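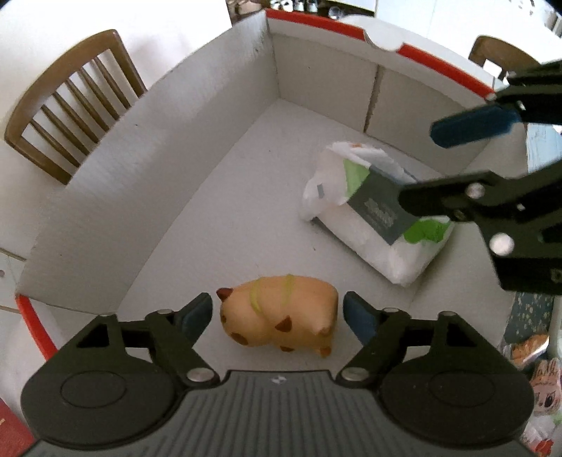 Toy pig and white packet in the shoebox.

Friday, December. Box packing, small mixed items. Notes continue from the previous page.

Purpose: settle a standard load and a standard order of packing for the Kashindye parcels, so that whoever packs next does it the same way. Kashindye want mixed small goods in reused shoeboxes, no void fill, lid closing without pressure. Waltora have agreed to take the boxes as they come provided the lid sits flat all round. Weight limit is theirs: 1,180 g gross, box included.

Box. White inside, red outside, label on the front panel. Card is sound. One side wall has a crease at the panel join, and the wall gives slightly there if anything hard is leaned against it. Heavy or rigid items go elsewhere. I have left the supplier label on for now. It will need covering before dispatch or the depot will read the wrong code.

Goods fall into four groups for packing purposes:

Rigid, odd-shaped: toy figures, such as the pig with the band round its middle. These do not compress and they roll. Floor of the box, first in, legs down where there are legs.
Soft packets: film or pouch, contents shift. Any packet with a torn top edge is to be put aside and replaced. It should not go out, whatever state the contents are in.
Tubes: cap end is the hard end. Crimped end is flat and will slide under other things.
Food in clear wrap: last in, nothing on top.

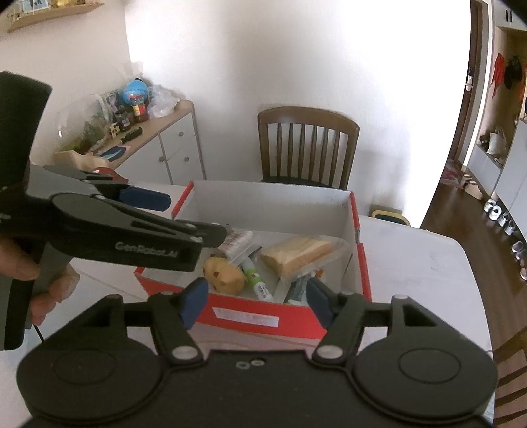
The wrapped bread slice decides most of the layout. It takes up a good part of the floor if laid flat and will not tolerate a tube resting on it. Stood on edge it marks along the lower side within a few minutes. Flat, on top of the soft packets, is the best compromise, and the wrap must not be trapped under the lid flange. Pulling it free afterwards splits the seam.

Tubes laid diagonally use the length of the box better than tubes laid square, but they leave two triangular gaps that are no good for anything except small wrapped items. On balance I prefer them square against the long wall. Slower to place, easier to check.

Order adopted for now:

1. Rigid figures to the floor, away from the creased wall.
2. Tubes, square to the long side, caps all at the same end.
3. Packs of small wrapped items into the remaining floor space.
4. Clear packages and pouches over the top, flat side down.
5. Bread last.

Lid test is to lower it and let go. If it rides up at any corner, take out the last two items and try again. Do not push. A pushed lid holds on the bench and lifts on the van – we had this with the Berneo boxes in the autumn and 20 of them came back.

Unpacking check. Everything comes out on to the painted table in reverse order, and each item is looked over singly before being ticked on the sheet. The navy circle is handy as a fixed spot for the item under inspection, but dark items are hard to see against it. Use the pale part of the top for those.
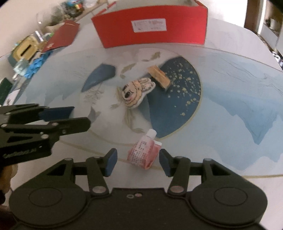
Tubes need the most attention at this stage. Look at the crimp first, then the hinge of the flip cap. The small lotion size is light enough to be knocked off line by anything set down next to it, so leave a hand's width between items. Lay it on its side. Stood on its cap it falls over if the table is leaned on.

Plush goes in a separate box. It fills corners well, but it picks up crumbs and smells from food wrap, and Climivia (who supply it) will not accept returns once it has been packed with anything edible. Wooden blocks can travel with the plush. They should not travel with tubes, as the corners dent the soft wall.

Stock position: sheet shows 503 boxes flat in the store, before spoilage. Full run is 3,000, so the remainder will have to come from Waltora or the run gets split. I would split it. Their boxes are a different depth and the order above would need doing again from the start.

To do:
Cover label, then repeat the lid test with the cover on.
Weigh a full box with two figures instead of one. Suspect it goes over.
Ask Kashindye whether bread is fixed or can be swapped for something in a carton.
Screwdriver to go back to the tool drawer from the cabinet top.
Try the creased wall with a strip of card behind it. If that holds, tubes can go on either side and step 2 gets simpler.

Stopped at 4.40. Sheet is in the folder, last column still to be filled in.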